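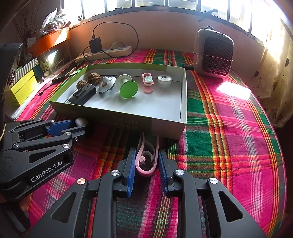
手持夹爪夹持粉白色弧形塑料件,指面为蓝色带棱软垫

Skasska 手持夹爪指垫组件 选型与对比说明

适用范围
本页面向已经在用手持夹爪做抓取试验、需要更换或比较指垫的用户。内容包括指垫型号、试验物件的选取、对比结果和安装要求。机械臂末端的安装件另见 Drorneck 转接法兰页面。

型号
Skasska S1:平面指垫,硅胶,邵氏硬度 40A。
Skasska S2:横棱指垫,硅胶,邵氏硬度 40A,棱高高于 S1 的表面纹理。
Igwe F:发泡指垫,外覆薄膜,硬度不标定,按压缩量选用。
三种指垫的安装孔位相同,可在同一副手指上互换。左右两指应使用同型号、同批次的指垫,不建议混装。

为什么用小件做对比
标准方块和圆柱对指垫的区分度低,三种型号都能稳定夹住。差别主要出现在轮廓不规则、接触面小或表面光滑的物件上。我们的对比组合以日用小件为主:核桃、带旋钮的圆盖、带大圆盘的塑料件、塑料夹子、小圆盒,以及一块带线的黑色长方形器件。物件放在浅纸盒内,盒边对手指的进入角度有限制,这一点与料盒取件接近。
底面铺软质织物。软底面会随下压变形,手指触底时的反力比硬台面小,操作者容易压得过深。比较指垫时底面必须一致,否则数据不可合并。

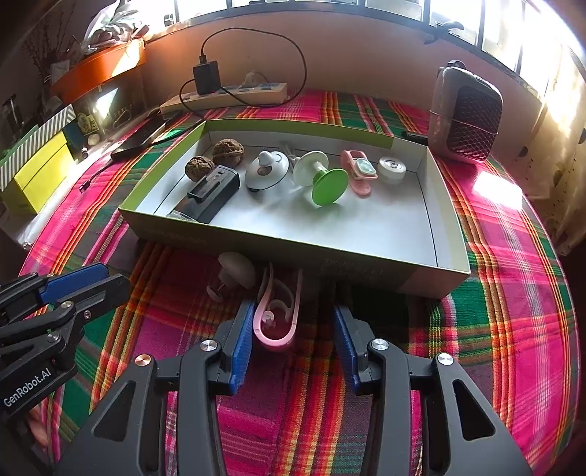
文/Sze-wing Mok 试验/Edvin Forsberg 九月更新

长条形夹子类物件
带环的长条形塑料夹子是这一组里最难处理的。夹持点一旦偏离重心,物件就会绕两指连线转动,下端摆向一侧。放置时如果旁边有立起的物件,摆动的一端容易先碰到。
S1 对这类物件的抗转动能力最弱。平面接触在理论上面积最大,但夹子外形带弧度,真正贴合的只有一小段。S2 的横棱能卡住边缘,转动明显减小,代价是释放时偶有粘滞,张开后物件会在一侧指垫上停留片刻才落下。Igwe F 的贴合最好,但压缩后回弹慢,连续操作时第二次夹持的开度需要重新确认。

硬壳类物件
核桃表面的沟纹方向不固定,S1 和 S2 的差别取决于抓取时的朝向。S2 的棱如果与沟纹平行,会出现小幅滑移后再咬住的情况,在力曲线上表现为一个台阶。统计时这类记录按成功计,但单独标注。Igwe F 没有观察到台阶,薄膜磨损较快。

圆盘与圆盖类物件
夹旋钮时三种型号没有实际差别。夹圆盘外缘时,S1 优于 S2:盘缘较薄,容易落在两道棱之间,物件因此偏转一个小角度。需要精确放置圆盘类工件的用户应选 S1。

试验数据
有效抓取共 358 次,由 Edvin Forsberg 和 Milagros Casado 轮流操作,三种指垫按固定顺序轮换。
记为失败的共 19 次,其中长条夹子类 11 次,其余分布在硬壳类和圆盘类。
失败的定义:物件提离底面后掉落,或放置时偏出目标区域。未提离底面的接触不计入抓取次数。
两名操作者之间的差异大于 S1 与 S2 之间的差异。仅凭单人数据选型不可靠,建议至少两人操作后再比较。

关于双夹爪
双手操作时,闲置的一侧应张开并停在物件区域之外。闲置侧伸入盒边附近,会缩小工作侧的进入角度,也会在视野边缘形成遮挡。需要交接的物件,两侧指垫型号应一致,否则物件总是留在摩擦较大的一侧,交接成功率会被误读为操作者的问题。

光照
靠窗布置时,阳光直射区与阴影区亮度差很大。建议固定曝光,并以物件区域为测光基准。白色物件放在白色盒底上,过曝后边缘消失,后期标注时无法确定接触时刻。Ylva Løken 整理的曝光设置表随 Itent 记录软件一并提供。

安装与维护
1. 拆下旧指垫,用无水酒精擦净安装面。
2. 对准孔位压入新指垫,先装下端,再装上端。
3. 空载开合数次,检查两指垫端面是否平齐。
4. 在 Itent 中重新标定零开度。更换型号后必须执行,Igwe F 需在压缩稳定后再标定。
硅胶指垫表面沾灰后摩擦下降,每组试验前用湿布擦拭。不得使用含油清洁剂。Igwe F 的薄膜出现裂口即报废,不做修补。

选型建议
综合物件、外形不确定:S2。
薄缘圆盘、要求放置角度:S1。
易碎或表面不能留压痕:Igwe F。
以长条夹子为主:S2,并将释放后的等待时间适当加长。

供货
指垫按副供应,每副两片,附安装螺钉。S1、S2 有现货,Igwe F 按批次生产,下单前请先确认交期。批量订购及非标硬度请联系 Gøran Solberg。试验原始记录可随订单索取,格式为 Itent 工程文件,不提供其他格式转换。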